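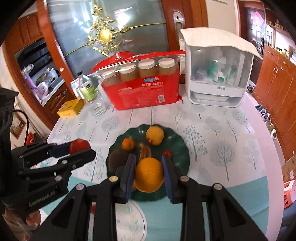 Section 3 - Setting up your applicant profile and sending your first application

Before you start

Read this bit first, please. Most help requests we get are from people who skipped to step 4.

You will need:
Your Plirnora login (the one you made when you registered, not your old Greenberg jobs board login - those stopped working in March)
A current resume, Word or PDF
Names and contact details for 2 referees
The job reference number from the ad

Allow a solid block of time. Plirnora logs you out if you leave the page idle and it does not always keep what you typed.

3.1 Fill in your profile

1. Log in and click My Profile, top right.
2. Enter your name the way it appears on your ID. Nicknames go in Preferred Name.
3. Add a phone number you actually answer. Panels ring from a blocked number more often than not.
4. Under Work Rights, pick one option only. If your visa is under review, choose Other and type a short note in the box.
5. Click Save. Wait for the green tick before you go to the next tab.

Note: the Save button at the top of the page and the one at the bottom do the same thing. Use either.

Caution: don't use your browser's back button anywhere in this section. It clears the tab you are on. Use the tabs.

3.2 Upload your resume

1. Go to the Documents tab.
2. Click Add, then Resume.
3. Choose your file. One file only, no zip folders.
4. Check the preview. Columns and text boxes often come through scrambled. If yours does, save a plain version with no columns and load that one.
5. Tick Make Default if you want this resume attached to every application.

Note: you can store up to 6 documents. After that you have to delete one to add one. Deleting a resume does not pull it from applications already sent.

If the preview is blank, your PDF is probably a scan. Type it out. Sorry, no way round this at the moment.

3.3 Answer the selection criteria

The part that counts. Brendville Council and most of the other employers on Plirnora score this before they open your resume.

1. Open the job ad and click Apply.
2. Enter the reference number. Letters in capitals, no spaces.
3. You will see a box for each criterion. Limit is 2,000 characters per box, and spaces count.
4. Write your answers in a separate document first. Paste them in when they're done.
5. After pasting, scroll to the end of every box and check your last sentence is there. Anything over the limit gets chopped without a warning.

What to put in the boxes:

Use one real example per criterion. Say what the job was, what the problem was, what you did, how it ended. Most of your words should go on what you did. "We" is fine once or twice, but the panel can't score your team.

Recent examples are better. Volunteer work and study are fine if that's what you have - say so plainly, no need to dress it up.

Use the words in the ad. If it says "stakeholders", say stakeholders. Not pretty but it helps the person marking it.

Caution: bullet points and bold don't survive the paste. Short paragraphs instead, with a blank line between.

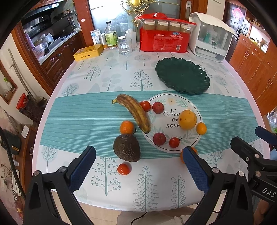
3.4 Add your referees

1. Go to the Referees tab.
2. Enter both referees. At least one has to be someone you reported to.
3. Set Contact Timing. Choose After Interview unless the ad says differently.
4. Click Save.

Note: Plirnora emails your referees a heads-up as soon as you submit, even if you picked After Interview. It only tells them they've been listed. Ask them first. If your current boss doesn't know you are looking, list somebody else and explain at the interview.

3.5 Check and submit

1. Click Review. Any tab with something missing shows in red.
2. Fix the red ones. Orange is optional, you can leave it.
3. Read your answers over once more, looking for the wrong employer's name. Happens a lot with reused answers.
4. Click Submit, then Confirm. Two clicks. Plenty of people stop at the first.
5. Write down the receipt number or take a screenshot.

You should get an email with the same number. If it's not there check junk, then check My Applications. Status should say Received. If it says Draft, it has not been sent.

Caution: ads close at 5 pm Brendville time on the closing day. The page may still let you type after that but Confirm will be greyed out. Late applications can't be added by us, so please don't ring asking.

3.6 Changing something after you've submited

Before the ad closes: My Applications, Withdraw, fix it, submit again. You will get a new receipt number, and the old one is dead.

After the ad closes: you can only change your phone, email and referee details. Everything else is locked.

Stuck? Use the Help form and put the job reference in the subject line. Getetti staff the helpdesk and they can see your screens but not your answers, so paste in the bit you're having trouble with.

Interview bookings are in Section 4.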